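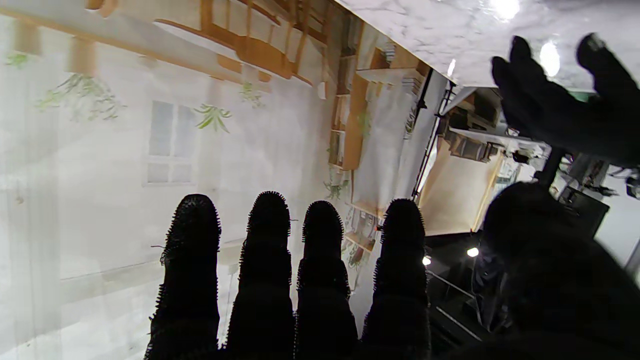
3. Upgrade costs in Skakero

Skakero is a turn-based dungeon game built for the module in the Destari engine. Permanent upgrades are bought between runs with shards. In the first build each rank cost twice the one before, so a full track of six ranks came to 636 shards and most testers stopped at rank two.

Trinh Tăng rewrote the cost table in May. Ranks now rise by a fixed step — the last rank excepted — and unspent shards carry over after a defeat. Nine testers played the second build. Save files from the first build do not load in it.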